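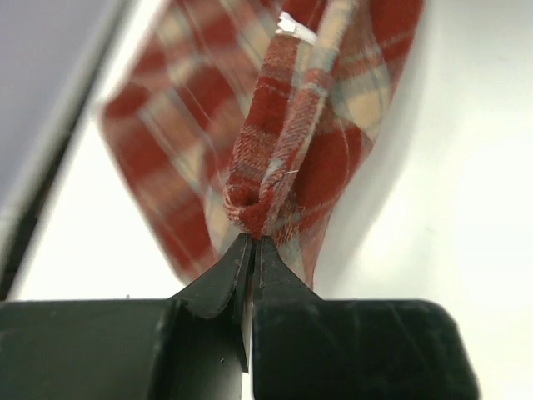 Dá para lavar camisa de flanela na máquina sem ela encolher? Dá, em água fria, do avesso e longe da secadora.

Roupa & Casa | Fios
Matilde Aguiar, março

A etiqueta da minha manda lavar a 30 graus. Lavei a 60, por otimismo. Hoje veste muito bem o meu sobrinho de 2 anos.

A lavanderia Pakex cobra 300 pelo resgate de lã. Perguntei se incluía velório.

O Rigoberto Benavides jura que vinagre no enxágue amacia. A camisa dele cheira a salada, mas serve nele.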